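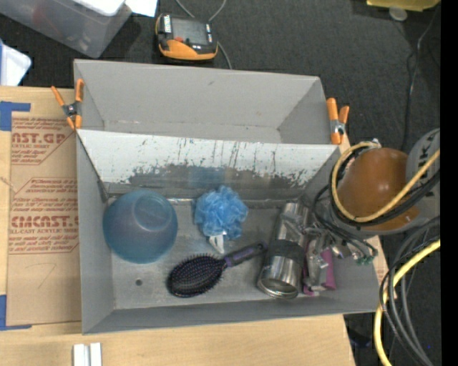
Figure 4. The two-compartment bin with the arm at its right wall. Front compartment: upturned bowl, bath pouf, hairbrush, and a metallic cylinder next to the gripper.

5.2 Comparing the two grippers in the bin

I'll start with the set-up, as quite a lot of what we found depends on it. We ran both grippers on the same arm over the same grey bin, with a pair of orange-handled spring clamps on its upper side edges (Figure 4). A sloping white panel splits the bin in two. The job was always the same: take an object from the front compartment, lift it over the panel and let go of it in the rear one. I counted a pick as good only if the object ended up behind the panel and stayed there. Dropping something on top of the panel and watching it slide down the wrong side was a miss, however nice the grasp had looked.

The two grippers were the Pramine, with its stiff parallel fingers, and the Umwood, a linkage design whose fingers fold in a little at the tips as they close. I should own up to a bias. I had used the Pramine for most of a year before this and I liked it. It's simple, it opens wide, and when it breaks you can see which bit broke. Slamet Lumbantobing, who did the wiring and most of the controller work, was on the Umwood's side from the start. We agreed to swap over partway through so that each of us spent time resetting objects for the gripper we didn't favour -- a rather homely way of keeping ourselves fair, but it was what we had.

We made 377 attempts altogether. The first 122 were done in January with the old Tullside controller, and I've left them out of the comparison below. The closing force drifted between sessions on that controller and we only spotted it when the Pramine started marking the softer objects. They do still appear in the discussion of timing in Section 6, where force makes no odds.

Objects. We wanted ordinary household things that would be awkward in different ways. The bowl is the one I'd most like to talk you out of using, if you're thinking of repeating this. Right way up it is easy for either gripper: one finger in, one finger out, close. Upside down it gives you a smooth dome and nothing to hold, and if it has also slid up against a side wall there is hardly room for a finger on that side at all. The Pramine mostly pushed it about. The Umwood did a bit better when it came down at the rim from the open side, but I wouldn't call either of them good at it, and we ended up treating the upturned bowl as a separate condition so that it didn't drag everything else down.

The bath pouf I had expected to be trouble and it was no bother whatsoever. You can come at a ball of mesh from nearly any direction, get the fingers into the folds and lift. What went wrong was the letting go. Both grippers snagged on the mesh, the Umwood more often, as it has more joints for loops to catch on. Slamet added a small shake after opening, and that helped more than any change we made to the grasp itself. There's a lesson in that for me at least: I had spent weeks scoring grasps and hardly any time thinking about releases.

The hairbrush was the object where the two differed most. With the bristles facing up, the sensible place to grab is the handle, and both grippers could do this so long as the planner picked the handle. Quite often it picked the head, which is wider and shows up better in the depth image. The Pramine's flat fingers would then close on the edges of the head and hold on well enough, with the handle swinging. The Umwood tended to curl its fingertips under the head and tip the brush over. Once it was bristles-down it was easier for both of us to blame the planner than the hardware, and I think on this object that's mostly right.

Cylindrical things were where I lost my argument with Slamet. I had assumed parallel fingers would be best on a cylinder lying on its side. They are fine if you meet it square on. Come in a few degrees out and the thing rolls, and then you are chasing it across the bin. The Umwood's fingers pull it in as they close, so a slightly poor approach still finishes as a decent grasp. On a shiny metal surface the depth readings are patchy and slightly poor approaches are what you get, so this counted for a great deal.

Walls and the seam. Objects resting against the divider were harder than objects out on the open floor, for both grippers. The slope is the reason, I believe: a finger coming straight down meets the panel before it reaches the floor. We tried tilting the wrist to match the slope, and this worked nicely in the middle of the bin and badly near the right wall, where the arm leans in and hasn't much room left to turn. The Mohammadi wrist camera was no help there either, as its view was mostly wall. A longer finger would probably fix it. We haven't tried one.

Cables. This is a dull subject but it cost us more time than the bowl did. A loop that's too tight tugs on the wrist when it turns, and one that's too slack drops down beside the fingers. We went through 4 arrangements before settling on a loose loop round the outside of the arm housing, with the thinner wires left to hang in a curve down towards the gripper. Anyone comparing grippers on a shared arm should redo the cabling for each one -- we didn't at first, and some of the Umwood's early misses were down to wires sized for the Pramine.

Speed. With the arm at 100 per cent of its rated joint speed, both grippers missed more often, and the gap between them closed up. At half speed the Umwood's advantage on rolling objects came back. All the results in the next section are at half speed unless I say otherwise.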